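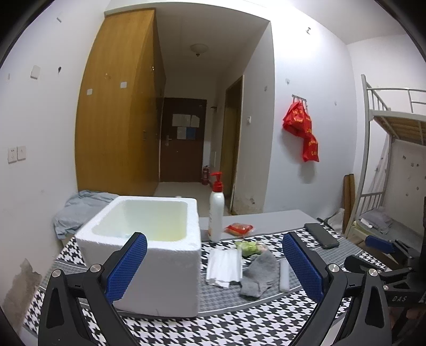

Soltier Masters Swim Club – Members' Blog

So I signed up for the 4000. Yes, the long one, in open water, in June, with the jellyfish and the teenagers who lap everybody before breakfast. I blame Sławomir Sadowski, who caught me at the vending machine after practice and said I had "a distance stroke." I think he meant slow, but I was flattered and had the form filled in before my hair was dry!

My longest swim up to then was 500 without stopping, and I stopped. The first month I did everything wrong – went out too fast, breathed only on the left, ate a whole burrito an hour before a set (don't). Then I started swimming the last 500 of every session with no clock at all, just counting strokes and humming, and something loosened up in my shoulders.

Lake Ninia is still cold enough to make your teeth hurt. I wear two caps and complain the entire way to the first buoy, and after that I kind of love it. The water goes green, then brown by the reeds, and you can hear your own bubbles.

My race number is 172, if you want to yell it from the dock. Parking fills up early, so come by the back road and bring a chair. I'll be the one near the end in the orange cap.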